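Kitchen and Break Room Inspection — Bivavik Workshop, 2nd floor
Date: 13 December 2021
Inspected by: Feven Jemal
Copy to: Ylva Fagerlund

1. Fire extinguisher by the door: OK
Comment: Seal is not broken. The sign above it is faded, please order a new one.

2. Emergency exit free: NOT OK
Comment: Two boxes from Drutex were standing in front of the door. I moved them to the storage, but they were in the same place in September also.

3. Electric kettle and extension cord: OK with remark
Comment: The cord is rated for 3000 W. Kettle and toaster must not run on it together — I put a note on the wall.

4. Refrigerator temperature: OK
Comment: Display shows 4 degrees.

5. Food stored closed and labeled: NOT OK
Comment: Several items have no name and no date. Everything in bags needs a label, also small things.

6. Work tables clean, no items left: NOT OK
Comment: See photo. Please keep the table surface clear at the end of the shift.

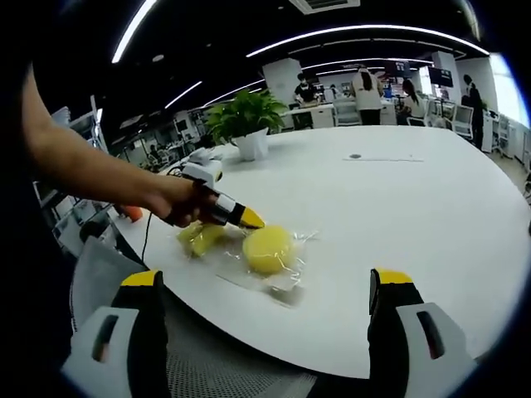

Item 6: clear plastic bag with two yellow objects, on white tabletop.

7. First aid box: OK with remark
Comment: Burn gel is missing. Ylva will order it from Ambaye.

8. Floor by the sink: OK
Comment: New mat lies flat. The old one can be thrown away.

Open points to be closed by Ylva before the next inspection: 2, 5, 6, 7. The key for the storage is in room 201.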